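## 4. Setting up the shared table

This section covers the white-topped table supplied with the Trarkine study room package. Allow 8 minutes for a first set-up. You will need the mint-green basket and the black mesh holder from carton 7, plus whatever stationery the room is to be stocked with.

### 4.1 Placing the basket and holder

1. Wipe the tabletop with a damp cloth and dry it. Don't use cream cleaner on the white surface.
2. Stand the basket toward the back of the table. Leave a hand's width behind it for the wall outlet.
3. Set the mesh holder beside the basket – the two should not touch.
4. Put cords and other small loose items in the basket.
5. Keep drinks and snacks together at one side, with lids on and food in its bag.

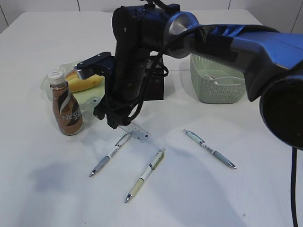
*Fig. 4-1. Coffee drink and bagged bread roll on the left, basket at the back.*

**Caution:** An open drink must not be left on the table overnight. The edge banding swells if liquid sits on it, and this isn't covered by the Alexiou warranty.

**Note:** Earlier copies of this guide showed the basket at the front. Disregard them if your carton label begins with 235.

### 4.2 Checking pens and rulers

Do this before stocking the table and again at the start of each term.

1. Lay the pens flat, all tips facing the same way.
2. Click each pen and draw a short line on scrap paper. Discard any that skip after the second try.
3. Look at the rubber grip. If it has gone sticky or slides along the barrel, replace the pen.
4. Leave barcode stickers on until the item has been entered on the stock sheet. After that they can be peeled off or left, as you prefer.
5. Lay the ruler on a dark sheet of paper to check a clear one for cracks. Chips at the corners are fine, but a nick along the measuring edge is not. 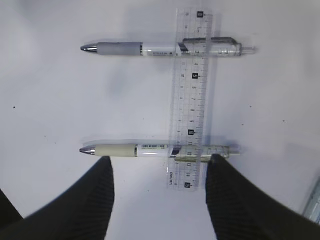 *Fig. 4-2. Two retractable pens with a clear ruler across them. The lower pen still has its barcode sticker.*

### 4.3 Sharpeners

The Murodside and Flonduvside room lists both call for one sharpener per table. Either list may be used for ordering.

1. Hold the sharpener over the bin and tap out the shavings.
2. Check the blade screw with a small screwdriver. It should be snug – don't force it.
3. Sharpen one pencil. If the wood tears, fit a new blade or replace the sharpener.
4. Wipe the outside and put it back with the pens.

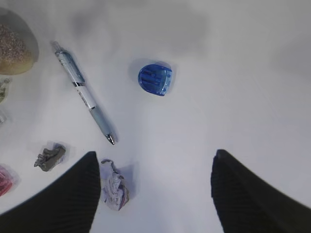 *Fig. 4-3. Pen with rubber grip and translucent blue sharpener.*

**Caution:** Blades are sharp even when they no longer cut well. Wrap old ones in tape before they go in the garbage.

When the checks are finished, initial the stock sheet and carry on to Section 5, Chairs and lighting.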